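Bedroom table

A bedroom table is a small table kept in a room used mainly for sleeping, and used for whatever needs a flat surface there: snacks, medicine, soap, mail, sewing, a phone left to charge. It differs from a nightstand in having no drawer or cupboard and in standing free of the bed, often at the foot or along one side. In homes with one main room it may also serve as a desk and as the place where people eat.

The term is loose. Furniture sellers also use "side table," "occasional table" and "utility table" for the same piece, and many bedroom tables were bought for another room and moved later.

Form and size

Most bedroom tables are square or rectangular, with four legs and a plain top. Height varies with use. A table meant for a person sitting on the edge of a mattress is usually lower than a dining table; the Ginard folding table, a common rental-room model, stands 66 cm high. Tables used with a chair are taller. Folding legs are common where the floor has to be cleared at night or for cleaning.

Depth matters more than length in a narrow room. A top that sticks out into the path between the bed and the door tends to be bumped, and light items near the edge end up on the floor.

Coverings

The top is often covered. Woven cotton cloths are soft and can go in the washing machine, but they slide unless they are clipped or tucked, and they soak up spills. Coated cloths wipe clean and lie flatter, although folds from the package may show for weeks. Clear sheets are sometimes laid over a cloth to protect it.

Large flower prints are a long-standing choice, usually on a muted ground. Gray and gray-green grounds hide crumbs and light dust better than white ones. A busy print has one drawback – small objects are harder to find on it, particularly thin ones such as needles and pills.

Contents

Items on a bedroom table fall into two groups: those that live there and those that are passing through. The second group is generally larger. It includes food packets, empty wrappers, small boxes and things taken out of a bag or a pocket at the end of the day.

In a household survey by Ustyna Vasylenko covering 200 rented rooms, packaged snacks were the most common item found on the table, ahead of chargers and keys. Vasylenko recorded wrappers separately from full packets and noted that the two were often mixed together, so that a resident had to pick up each one to tell which was which. A later study by Savvas Tsoukalas used the same list of items and added toiletries, mainly bar soap and hand cream.
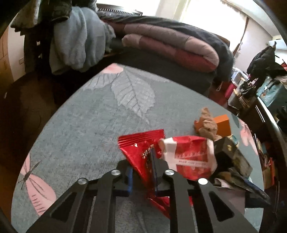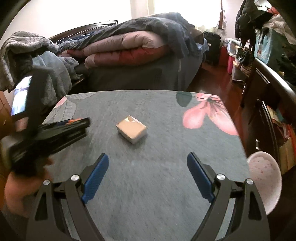 A patterned bedroom table. First picture: snack packaging and small boxes. Second picture: a small block by itself between the flowers of the print, with the bed behind.

Clearing and sorting

Clearing a bedroom table normally starts with trash. Crumpled wrappers and paper are taken off first, then opened food, then boxes. Foil packets need some care in handling: they are slippery, and one that is held by the middle may burst or spill if it is already open. The sealed edge gives a better grip.

Boxes are checked before they are thrown out, as small ones are often kept for the thing inside and look the same full or empty. Loose bars of soap are put in a dish or a lidded case, both to protect the cloth and to keep the scent away from food.

Shiuli Gunawardena's handbook Durkilus recommends keeping a tray on the table for items in use and clearing everything outside the tray once a week. She suggests Sunday, when bedding is changed in many homes, and advises stripping the bed before wiping the table so that lint does not settle on a damp surface. Evangelia Pappas follows a different order, clearing the table first and using it to hold folded blankets while the sheets are changed.

Storage nearby

Where the table has no drawer, storage is usually added close by. Common solutions are a lidded box under the table, a hanging pocket on the bed frame, and a shelf or cabinet within reach. The Bundis under-table basket holds up to 12 small packets and hooks onto a rail between the legs. Food kept in a bedroom is best stored in closed containers, particularly in warm months, when open packets attract ants.

See also

Coated tablecloth
Folding table
Headboard
Nightstand
Soap dish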